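Chapter 6
Textiles in the Home: Fibers, Fabrics and Care

Share this chapter | 14 shares | 3 comments

6.1 Introduction

Almost every room in a house contains cloth. Curtains, bedding, rugs, bags, cushions and furniture covers are bought at different times and for different purposes, and they are seldom considered together. This chapter treats them as one group. It reviews the main fibers used in household goods, the ways in which those fibers are made into fabric, and the effect of each on wear, cleaning and storage.

Students should have completed Chapter 5 before beginning this unit. The terms warp, weft, pile and nap are used here without further definition.

A fiber is the smallest visible unit of a textile. Natural fibers come from plants, as with cotton and linen, or from animals, as with wool and silk. Manufactured fibers are formed from a liquid that is forced through small openings and then hardened. Many household fabrics are blends of the two – a cotton and polyester sheet is the most familiar case.
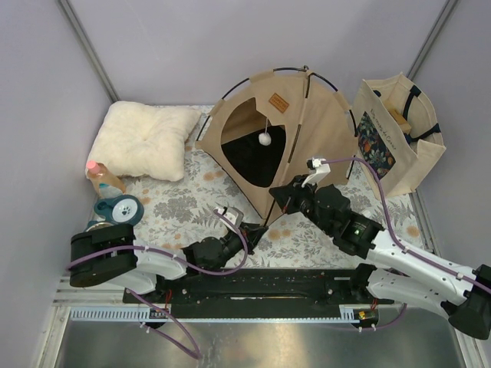 What is the difference between a fiber and a fabric?

A fiber is a single hair-like strand, while a fabric is the sheet of material produced when fibers or yarns are woven, knitted, felted or bonded together. The same fiber can produce fabrics that look and behave very differently.

6.2 The Household Survey

The exercises in this chapter draw on the Jurketon Household Textile Survey, which was carried out in June in the districts of Jurketon and Rakutdale. Forms were sent to 4,000 households, and 1,343 were returned. Of these, 1,062 were complete enough to be used in the tables at the end of the chapter. A smaller group of 400 households also kept a laundry record for one month.

The survey asked each household to list its textile goods by room, to copy the fiber content from any sewn-in label, and to state how each item was normally cleaned. Items without a label were entered as "unknown." Students should note that this entry is common for older goods and for those made at home, and that it must not be read as a fiber type.

6.3 Surface and Structure

Plain weave passes each weft yarn over one warp yarn and under the next. It is firm and fairly easy to clean. Canvas is a heavy cloth usually made in this way. Pile fabrics have additional yarns or fibers standing up from a base, which gives them a soft surface but also allows them to hold dust. Printed fabrics may have either structure; the print affects appearance and colorfastness, and says little about strength.

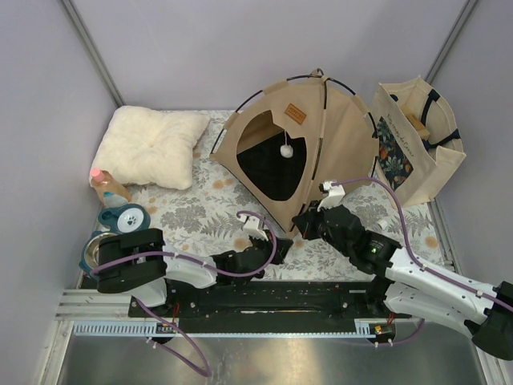
Figure 6.2 Fabric pet tent, plush pillow and canvas tote bag with a printed floor cloth.

Care instructions follow from both fiber and structure. A washable fiber in a deep pile may still need gentle handling, and an item with poles or a frame should be taken apart before cleaning if its maker allows it. The Lillumano care chart in Section 6.4 sets out the usual methods by fabric group.

This site uses cookies to remember your reading position. Accept | Manage settings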